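Review: The Wistell Two-Arm Robot at the Natside Open Day

August 12, 2019

I went to the Natside open day with a simple question. Would I want one of these in my shop? I run a small packing business, 11 people in a busy month, and a salesman has been after me since January to look at the Wistell. So I took a morning off, drove out and stood in line for a name sticker.

The pitch

Wistell sells the machine as a helper for mixed small goods. You put different things on a table, tell it what goes where, and it sorts them. The brochure says you can teach it a new item in 8 minutes. I asked if that was 8 minutes for me or 8 minutes for the person who built it, and the answer was long and had the word "typically" in it three times.

The price is not in the brochure. I asked two people and got sent to a web form.

The demonstration

We were let in 3 at a time, which I liked, because you could get close and ask questions without shouting. The talk before it was too long. I don't need a history of factory work to watch a hand pick up a box.

What I did like was the choice of goods. At most of these shows you get foam cubes. The Natside people used a small bowl, a light-blue tube, a little white container with a lid, a thin wooden dowel and a printed orange cardboard box with a barcode label. That is closer to what comes across my benches on a bad day. The flat white disc was a good choice too, since anything thin lying on cloth is hard to get a finger under. Ask any new hire.
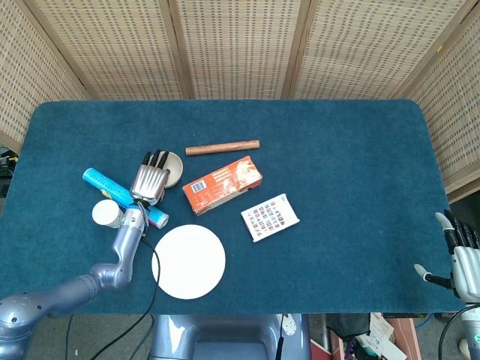 How it did

Slow. I'll say that first. The hands are handsome and the finger movement is smoother than I expected, but my slowest packer would have cleared that table and gone for coffee. It got the tube on the second try in my session. It never did get the disc, and the presenter moved on to the box without saying much.

The box went well -- a clean grip, no crushed corners. I asked to see that one again and they were happy to repeat it.

I also asked what happens with 100 orders in a row instead of one tidy tableful. They have run longer tests, I was told, but had no numbers to hand out that day.

Things I'd want fixed

The cables. Each hand has a black one hanging off it, and one of them lay right across the work surface and over the disc. In my place that would catch on something before lunch. I was told that a neater routing is coming.

The table itself has a soft, carpet-like top. Mine are bare steel. Nobody could tell me how it does on a hard, slick surface, and they had no other table to try.

Compared with the others

I saw the Gredora last year and it is a plainer thing, a suction cup on an arm. It is quicker with boxes and hopeless with anything odd-shaped. The Yeh gripper sits somewhere between the two and costs over twice what I paid for my van. On fingers alone the Wistell beats both. On getting work out the door, I'd still pick the Gredora, and I haven't bought that one either.

Verdict

Worth the drive if you're curious, and the coffee was decent. Parking was free but fills up early. As a purchase, no, at least until they put a price and a test report in the same envelope. I gave them my email address and asked for both.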